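Docs > Home Lighting > Dimmer Compatibility > README

Posted in July by Haoran Zeng

Print this page | E-mail this page

# Stesano dimmer and bulb compatibility table

This folder holds the results of bench tests on household wall dimmers paired with screw-in LED bulbs. It is meant for people choosing a dimmer for an existing fixture, and for anyone who answers customer questions about flicker and buzz.

## Contents

- `pairs.csv` has one row for each dimmer and bulb combination
- `dimmers.csv` has one row for each dimmer
- `bulbs.csv` has one row for each bulb
- `notes.txt` has remarks typed in during testing, lightly edited

There are 51 bulbs and 17 dimmers. Not every bulb was tried on every dimmer. A pair that was skipped has no row in `pairs.csv`, so don't read a missing row as a failure.

## Columns in pairs.csv

| Column | Meaning |
|---|---|
| `dimmer_id` | Matches `dimmers.csv` |
| `bulb_id` | Matches `bulbs.csv` |
| `bulb_count` | Number of identical bulbs on the circuit |
| `low_end_pct` | Lowest steady light level, as a percent of full |
| `pop_on` | `y` if the bulbs stay dark at the lowest setting when switched on |
| `flicker` | 0 none, 1 only near the bottom, 2 over much of the range |
| `buzz_dimmer` | 0 to 2, heard with an ear near the wall plate |
| `buzz_bulb` | 0 to 2, heard from a chair under the fixture |
| `glow_off` | `y` if the bulbs glow faintly with the dimmer off |
| `tester` | Initials |

Flicker was scored by eye and then checked with a light meter. Where the two disagreed, the meter reading was used and the remark went into `notes.txt`. Buzz was scored by ear only.

## How the tests were run

Each dimmer was wired in a metal box with a neutral available, whether or not it needed one. The highest rated load among the dimmers is 600 watts incandescent. The LED rating is always lower and is listed separately in `dimmers.csv` as `max_led_w`. Use that figure when adding up bulbs.

If a dimmer had a low-end trim adjustment, it was left at the factory setting for the first run. A second run with the trim adjusted is recorded with `trim` at the end of the `dimmer_id`. Some makers put the trim behind the wall plate and some use a button sequence. Turn off the breaker before removing a plate.

Bulbs were on for 9 minutes before any reading. Bulbs that use a smaller candelabra base were tested in the same fixture with adapters, which may matter for buzz.

Ivone Quintana did most of the Dumenham runs. Gleice Toledo did the rest and cleaned up the bulb names, which had been entered three different ways.

## Known problems

- The `buzz_bulb` scores from Dumenham run a little low compared with the others. The room there has a ventilation fan that could not be shut off.
- Two bulbs with the same model number had different drivers inside. They are listed as separate bulbs with `a` and `b` after the ID.
- `glow_off` was not recorded at all in the first batch. Those cells are blank.
- Three-way switching was not tested. A dimmer that does well here may act differently with a companion switch at the other end of the hall.
- Enclosed fixtures were not tested.

## Picking a pair from the table

Filter on `flicker` = 0 first, then sort by `low_end_pct`. For a dining table or a bedroom, 5 percent or lower is a comfortable target. For a hallway or kitchen, 20 percent is usually fine. Check `bulb_count` too. Many dimmers have a minimum load, and a single small bulb can fall under it even though four of the same bulb work well. 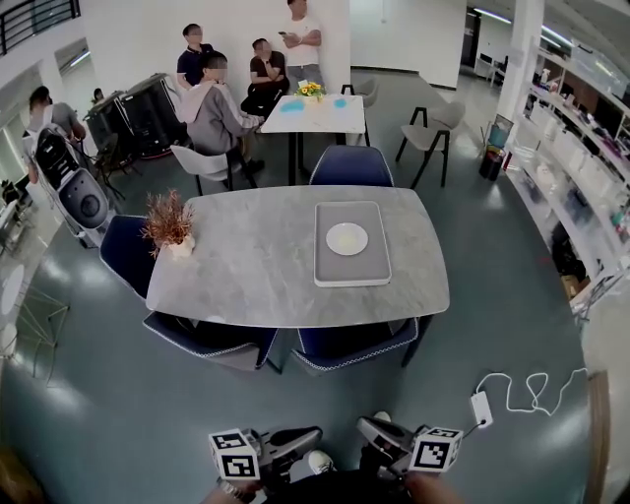 Myrto Theodorakopoulos wrote back that the minimum load point should be at the top of the file. She had put one low-watt bulb on a Sterkent dimmer over her table, got flicker across half the slider, and returned two dimmers before she tried the bulb in a fixture with three sockets. She also asked for a column giving the smallest bulb count that passed. That column is planned for the next version as `min_ok_count`. Until then, sort by `bulb_count` within a pair and look for the first row with `flicker` at 0.

## Corrections

Send corrections to Kátia Seixas with the dimmer model, the bulb model, the number of bulbs, and the date code printed on the bulb base if you can read it. Reports without a bulb count can't be added.

## Changes

- Added the Bastos rotary dimmers
- Split `buzz` into `buzz_dimmer` and `buzz_bulb`
- Removed four rows where the bulb was marked non-dimmable on its package
- Fixed `max_led_w` for two slide dimmers, which had the incandescent figure by mistake

Print this page | E-mail this page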